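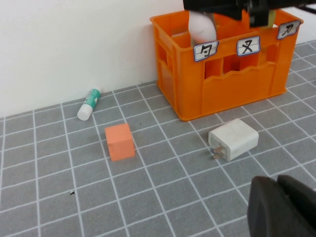

An orange divided crate with handwritten labels along its rim, and a glue stick on the mat beside it.

Eduardo Dimaculangan has written about household storage for 13 years and owns, by his own admission, too many boxes. The one he recommends most often is the divided crate, the open plastic kind with compartments like a bottle carrier.

"People buy a big tub and throw everything in," he says. "Then they tip the tub out on the floor every time they want the scissors."

His workshops at the Dutley community centre run for an hour and a half and cost $39, tea included. Participants bring whatever has piled up on the kitchen bench or in the second drawer down. They sort it on a table, decide on the groups, and only then pick a container. Most arrive having already bought the container.

A crate with lattice walls has a few points in its favour. It can be rinsed under the garden tap, and the contents show through the sides. A bright colour is easier to find at the back of a dark cupboard, although Dimaculangan says he has clients who refuse to have orange in the house and he has stopped arguing with them.

The weak point is small stuff. Pen lids, rubber bands and drawing pins work their way through the openings. For those he cuts down a yoghurt tub and sits it inside the compartment.

Labels take up more of the class than anyone expects. Dimaculangan prefers them handwritten, on paper, and stuck to the top rim where they can be read from above. Printed tape looks tidy but people put off changing it, and a label that is wrong is worse than a blank. He tells families to write in whichever language gets used in the kitchen. One character or one short word is enough. Children's labels go on crooked and he leaves them that way.

He uses an ordinary glue stick on paper labels. It holds for a few months on glossy plastic before the corners lift, and by then the groups have usually changed. 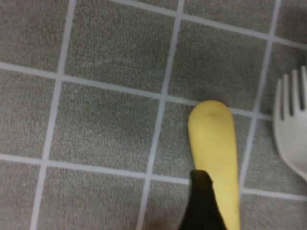 Cutlery is where the method gets its hardest test. Spare forks, picnic sets and the odd pieces from a child's toy kitchen tend to end up together, and they are awkward shapes for a square slot. Dimaculangan stands them handle down if the compartment is deep enough. If it isn't, he lays them flat in a tray and keeps the crate for something else.

He also suggests working on a surface with a grid. Squares give each group a place to sit while the sorting is going on, and small items are less likely to drift from one pile to the next.

Findberg, the homewares shop on Layug Street, keeps a shelf of divided crates near the registers and sold some 800 of them last year. The deeper ones go first. Seconds with scuffed rims are marked down to $7 and are kept in a bin by the back door.

The next Dutley workshop is on Feb 11, 2021. Bookings are through the centre's front desk, and a second session at Brirkent library will be added if numbers allow.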